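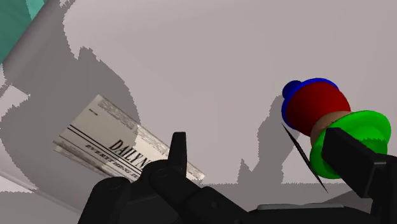 Nothing in it is news by the time it lands on the porch, one reader told us in our first hour of interviews, and then she added that she would cancel her phone before she canceled the paper. We wrote both halves down and argued about them for most of the semester.

Reading the Paper in Busum: A Project Report

How we got here

Our class had to pick something ordinary in town and study it properly. Other groups took the bus routes and the farmers market. We took the Busum newspaper, partly as a joke at first, as only one of us had ever read it all the way through. By October we were all reading it all the way through, including the zoning notices, and one of us had started doing the bridge column without knowing how to play bridge.

The question we settled on was simple. Who still reads a printed local paper here, and what do they read it for? We left the big national papers out of it, and the websites too, except when people brought them up (they did, a lot!).

What we did

We printed 300 short surveys, one page, front and back. We left stacks at the Quintero Street library, the Vodance coffee shop and the laundromat next to the hardware store. We got 100 back with enough filled in to use, which our instructor said was a very good return for paper forms and no prizes. Coffee shop forms came back with the most writing in the margins. Library forms came back with the neatest handwriting.

We also did longer interviews, mostly at Vodance before 9 a.m., when the regulars are in and the music is low. And we read back issues in the library basement, in the big bound books, going back 40 years. That was the best part of the project by far. The old ads alone could be a report. There was a shoe store that ran a different terrible rhyme every week for an entire winter, and we wanted to put all of them in here, but there is a page limit.

What people read first

Of the 100 people who answered, 70 said they don't start at the front page. We had guessed that some people skipped it, but we had no idea it would be that many. They start with obituaries, school sports, the police log or the puzzles, in roughly that order of popularity, although plenty of people circled two or three things and we had to decide how to count them. We counted the one circled hardest. This is probably not real science and we want to be open about it.

The police log has fans. People can quote it. A missing garden hose from last spring came up in three separate interviews, with three different endings, and when we went to check the original item it was one sentence long and had no ending at all.

Obituaries were harder to talk about and more interesting. Older readers said they check them to know whether to bake something. A younger reader said she started when her grandmother moved in and kept going after that, and that she now knows which families on her street are cousins. Two people told us they had already written their own.

The paper after it's read

We almost left this question off the survey and it got the longest answers. What happens to the paper when you're done? It goes to a neighbor, under the cat dish, into the wood stove, around the good glasses when somebody moves. One household reads it in a fixed order, oldest person first, and the puzzle page is cut out before it travels. Another keeps every issue that mentions the high school, in a Stultell tea crate in the garage – the crate is full and a second one has been started.

We think this matters for how you count readers. One subscription in Busum can mean four or five people, on different days, and none of them would show up in a sales number. We'd love to see somebody measure that with more time than we had.

What went wrong

The laundromat stack got wet in the first week and we had to replace it. Question six asked two things at once ("Do you read the ads and do they help you?") and the answers were mostly just "yes," so we threw it out. We also have very few readers under 25 apart from our own friends, and we didn't use our friends.

If another class picks this up

Start with the basement. Bring a pencil, they don't allow pens down there, and bring a sweater. The bound books for the earliest years are on the bottom shelf behind the map drawers, and the index cards go by headline, so look under "The" for a surprising number of them. Our blank survey, with question six fixed, is in the class folder along with the typed margin notes. The shoe store rhymes are in there too, in a separate file.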